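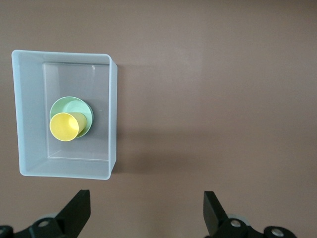
4.2 Comparing the two grippers on nested cups

Figure 3. Wrist camera view in the cup task. A yellow cup lies tilted on a green one inside a translucent blue bin; the open fingers are visible at the lower edge.

The cup task was meant to be the easy one. We included it as a warm-up before the cable and towel tasks of Section 4.3, and it went on to take up more of our time than both of them together. The robot has to lift the upper cup out of the bin, set it on the table and leave the lower cup where it is. A small child can do this, and will usually do it again without being asked.

We compared two parallel-jaw grippers on the same arm, with the same controller. The Brirkix has stiff fingers and a fast, rather blunt closing motion. The Gakden has padded fingers that give a little on contact, and it closes more slowly. Both were driven by the Ploser policy, trained on 565 teleoperated demonstrations. Half of the operators preferred one gripper and half the other, and all of them blamed the one they did not prefer.

Bin position was varied between trials, as was the angle of the upper cup. In the arrangement of Figure 3 the bin sits to the left of the gap between the fingers, so a gripper that simply goes straight down along its own axis will meet the tabletop. The policy therefore has to move sideways first and then choose a place to grasp. The yellow cup overlaps the green one and its mouth faces away from the direction in which its body extends, which leaves two sensible choices: pinch the rim, or take hold of the tapered side. Ploser showed a strong liking for the rim with either gripper. We had demonstrated both.

Each gripper was given 89 trials, and a trial was stopped after 30 seconds. We counted it as a success only if the upper cup ended up standing or lying on the table and the lower cup stayed in the bin. Tipping the whole bin over did empty it, but we did not feel able to give credit for this.

The Gakden was the better of the two when the cup was tilted. Its pads settled against the wall of the cup and tolerated a poor approach. The Brirkix tended to nudge the cup before closing, and a nudged cup rolls. With upright cups the order was reversed: the stiff fingers slid neatly over the rim, while the pads were thick enough to catch on the lower cup and bring it along. In 15 of the Gakden trials both cups left the bin together. The policy then went home and reported that it was finished, which in a sense it was.

The camera deserves part of the blame. The bin walls are frosted and the floor is only slightly darker than the walls, so the inner edges give the depth estimate little to work with. We retrained once with the Kuusk edge filter switched on. It sharpened the bin outline and left the choice of grasp exactly as it had been – a result we checked twice, hoping for something better. All numbers in the rest of this section are without the filter.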